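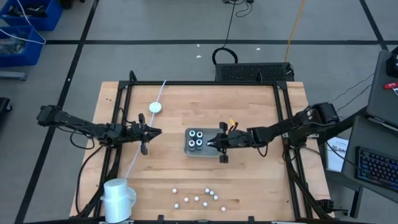

Kalkidan Yimer

Zostside Community Kitchen
Coloring bench safety check, Flallard Room
November, before the afternoon session
Marked as OK / FIX / WATCH, comments as long as they need to be

Hello all. Same form as last time, with two extra lines that Bảo Tôn asked me to put in about the small bottles. I know some of you only look at the marks and skip my comments, and I forgive you, but please do read sections 2 and 3 this month, as those are where the FIX marks are.

1. THE TABLETOP

1.1 Wood surface sound, no splinters along the joins
OK. I ran a dish towel over the strips in both directions and it didn't snag anywhere. I do love this top, and I'd like to keep it looking light for as long as we can, so please go on wiping drips the minute you see them. Food color gets into the joins between the strips and then it's with us for years (ask anyone who remembers the old bench at Birano).

1.2 Surface oiled within the past season
WATCH. Bảo thinks it can wait until after the holidays. I think it's looking a bit thirsty near the front, but I'm happy to be outvoted.

1.3 Table steady when leaned on
OK. No rocking. I leaned quite hard.

2. CORDS

2.1 No cords lying across the work surface
FIX. The thin white one runs slantwise over the wood, by way of the round white disk, and down toward the lidded container at the corner. A cord at that angle is just right for catching a sleeve or the lip of a tray, and a tray that catches goes over sideways. Can it be led along the edge and clipped? There are spare clips in the Tăng drawer, second one down, under the piping tips.

2.2 Black cables kept up and clear of hands
WATCH. They loop a fair bit. Keep open bottles well away from them, and please don't hang damp cloths there, however handy it looks.

2.3 Outlets dry and covered when not in use
OK. Checked at 4 and again when I locked up.

3. CUPS, TRAY AND CONTAINER

3.1 Mixing cups stand inside a tray with raised sides
OK. The dark cups were set two by two in the clear tray, which is just how I like to find them. If one tips, the tray holds most of the mess.

3.2 Cups placed so the tray is balanced
FIX, but a very small one. They were all together in the left half. Full cups bunched at one end make the tray dip when you pick it up from the middle, and you don't find that out until you're walking with it. Spread them out before you lift, or take the tray with a hand at each end.

3.3 Cups can be told apart when full
WATCH. With dark sides you really can't tell what's in them unless you look straight down past the pale rims. Blue and black are hopeless. A bit of masking tape with the color written on it takes a moment, and then a person isn't left peering.

3.4 Lidded container in a safe spot
WATCH. The frosted white one lives right in the bottom left corner, very near where people's elbows go. I'd be easier in my mind with it further in. It also wants a label, if whoever filled it would be so kind.

4. COLOR BOTTLES

4.1 Caps on when not being poured
OK. White screw caps on, narrow tips upward. Please check by turning them, too. A cap can look perfectly seated and still be a quarter turn short, and that's how we ended up with 11 blue aprons last spring.
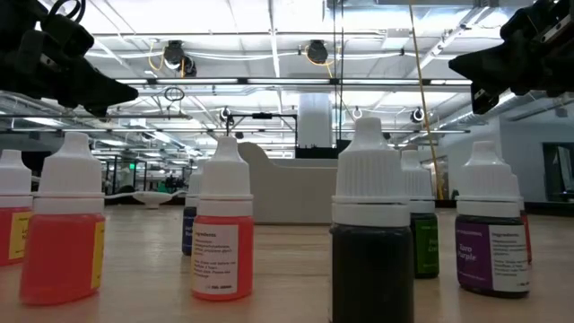
Item 4: color bottles on the bench, caps on.

4.2 Labels on and readable (new line)
OK. Zero Purple is the easiest to read, with its ingredients panel beside the name, and I wish they were all so plain. The green lettering is faint against the bright label, so bring it up to the light before you answer a parent's question from it. Turn the labels to the front when you put things back. The large orange one had its label mostly facing away.

4.3 Ingredients available for allergy questions (new line)
OK. Copies go in the folder by the sink. We had 7 questions in one session last month, so it's well worth knowing where the folder is.

4.4 Tall bottles kept back from the front
FIX. The black is the biggest of the lot and it was standing right at the front, with the green tucked behind it. People reach past it, and it's the one color I would least like to mop up. Tall at the back, short in front, please, and leave enough space that you can pick up the red without nudging the purple.

5. FLOOR AND CLEANUP

5.1 Mat flat, edges not curling
OK. It's behaving itself since we turned it over.

5.2 Paper towels and gloves in reach
OK. Over 56 pairs of gloves in the medium box, but the small box is running low and I've added it to the shopping list.

Cord and bottle order to be put right before the next group comes in. Bảo has the clips in hand and I'll come by to look. Leave me a note on the back of this sheet if you spot anything I walked past.

K.Y.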